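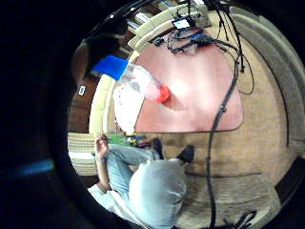 Can a robot clear a table yet?

Sometimes, slowly, if the table is one it has seen before and the stuff on it is hard and upright. A bottle standing on its own is fine. A bottle lying down next to a wadded cloth is a different job. Most machines you can get your hands on today will do the first and make a mess of the second.

Which chores work right now?

Floors. Vacuuming, some mopping. Lawns, if flat. Windows, kind of. These are all one-surface jobs, the machine just has to cover the area and not fall off. Anything with hands is still early.

Why is a bottle lying on its side a problem?

Rolls when touched. Clear plastic is hard for depth sensors too, they look straight through it and guess the table. A colored cap helps a lot, gives the software something to aim at. In our own shop trials with the Kellent arm we got 78 percent on clear bottles with a bright cap, lying down, nothing touching them. No cap, we stopped writing the scores down.

What about cloth and paper?

Worst category. No fixed shape, so no fixed place to grab. If it hangs over the table edge the gripper can pull at the hanging part, and that often works better than going in from the top. A crumpled sheet of paper and a crumpled napkin look much the same to a camera but don't behave the same once you pinch them. Folding laundry: yes there are videos. Check the playback speed.

And cables?

Don't. A cord running across a table and down to the floor is the thing most likely to end the run. The arm snags it, whatever is on the other end comes along. Our advice for any home trial is route cords behind the furniture or tape them down. Same on the shop floor, Gusetti (the packing line people, we did two months with them) lost most of one afternoon to a single scanner cord.

How fast are they?

Slow. Picking up one item and putting it in a bin takes our setup 40 seconds on a good try. You would do it in two. For overnight work that might be ok. For clearing up while guests are in the room, no.

Can I sit in the room while it works?

Depends on the machine. Light arms with force limits, generally ok if you keep your feet and hands out of its reach. People sitting on the floor near a low table are the hard case: legs and shoes are right where the base wants to drive, and some units only look for people who are standing up. Read the manual for that exact point. If it dosn't mention people on the floor, assume it doesn't handle them.

Kids and pets?

Not unattended. Full stop.

Carpet or wood floor?

Both are ok for most wheeled bases, the edge between them is the issue. Thick carpet also throws off the position estimate a bit, so the arm reaches slightly short. You can correct it in settings on the newer Kellent units, menu is under Base, then Surface. Baskets and rugs with soft edges: move them first.

Do I need to prep the room?

Yes. Sorry. Cords out of the way, small stuff off the floor, lights on. A low sun through the window around 4 pm killed more runs for us than anything mechanical. If prepping takes longer than the chore, do the chore.

Does table color matter?

More than you'd think. Plain, one color, not shiny is best. Strong color is fine, pink, blue, whatever, as long as the objects contrast. White paper on a white table, bad. Clear plastic on glass, forget it. Ekström sell a matte mat that fixes most of this, we use it, no we don't get a cut.

How do these things learn a new chore?

Mostly from people doing it. Someone works a hand-held gripper with a camera on it, does the job over and over, and the recordings train the arm. For our table clearing set we used 640 recordings, and that covers one chore in a small number of rooms. New room, expect it to get worse before you add more.

Can I record my own?

If your machine supports it. Tips: vary where things are. Don't tidy the background, the robot will be working in your actual mess. Do the messy versions too, bottle tipped over, cloth half off the edge. Keep your grip steady and don't rush the release, that's the bit everyone gets wrong.

Are shop floors further along than homes?

Quite a bit. Same parts, same height, same light, every shift. Stetisura run bin picking on two lines and have since last November, a person checks in a few times per shift. What still needs people there: bagging, anything with soft wrap, untangling, and the odd stuff that shows up in a bin by mistake.

What does it cost?

Too much for a home right now. You can rent a Kellent arm through us for 70 dollars a day, base and mat included, delivery is extra. Try that before you buy anything. Most people who rent it for a weekend give it back happy and keep clearing their own table.

So should I wait?

For a floor robot no, get one. For a tidying robot yes, wait. If you like tinkering and don't mind babysitting it, rent.

My question isnt here

Use the contact form, put the model name in the subject line. Photos of the room help. We answer faster in the mornings.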